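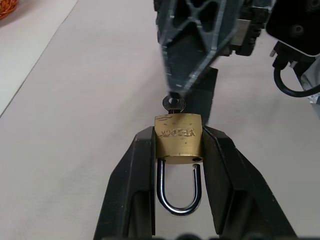
Hirkard

A small, growing data set of old padlocks and their keys, kept as plain text files so anyone can open them, fix them and add to them.

README

Hirkard began as a shoebox. Agata Marchetti had inherited a pile of locks from her uncle's bike shop, I had a pile of my own from flea markets, and we kept asking each other the same things by email: how many pins, what's the shackle made of, does this key blank still exist? In September we finally typed it all up. It's a lot of fun to have it in one place!

What's in it

The current release has 101 locks, one row each, in locks.csv. A second file, keys.csv, has a row for every key we could match to a lock (some locks have several, a few sad ones have none). The notes folder holds longer write-ups for 15 of the locks, mostly the ones we took apart. The Lombardi lever lock is my favorite, so please read that one first.

Columns in locks.csv

id: our own number, never reused
maker: the name on the body, spelled the way it's stamped, or "unmarked"
body: brass, steel, iron, mixed
width_mm: measured across the widest part of the body, shackle left out
shackle_mm: thickness of the shackle
mechanism: pin, lever, warded, disc, unknown
pins: blank if it isn't a pin lock
works: yes, no, sticky
source: where we got it

"Sticky" means it opens, but you have to talk to it a little. Agata wanted three levels of sticky and I talked her out of it, though I'm starting to come around.

How we measured

Everything was done with the same Sturnex calipers, twice, on different evenings. When the two readings disagreed we took a third and kept the middle one. Widths on badly dented locks are less reliable, and those rows have a "d" in the flags column. We didn't clean anything before measuring, and we'd ask you not to either. A good polish can take the edges off a stamped name, and then it's gone.

Known gaps

Combination locks are missing completely. The 4 Bosasport locker locks (ids 35 and up) have no source, as the tag fell off the bag. Dates are left out on purpose for now; we had plenty of guesses and very little paper to back them up.

We don't publish key cuts. Lots of these locks are still hanging on somebody's shed.

Adding a lock

Copy the last row, change the numbers, send it over. One good measurement beats a long description, but we love the long descriptions too, so send both if you have them!

License: free to use and share, just name the project.

Ginevra Ferri and Agata Marchetti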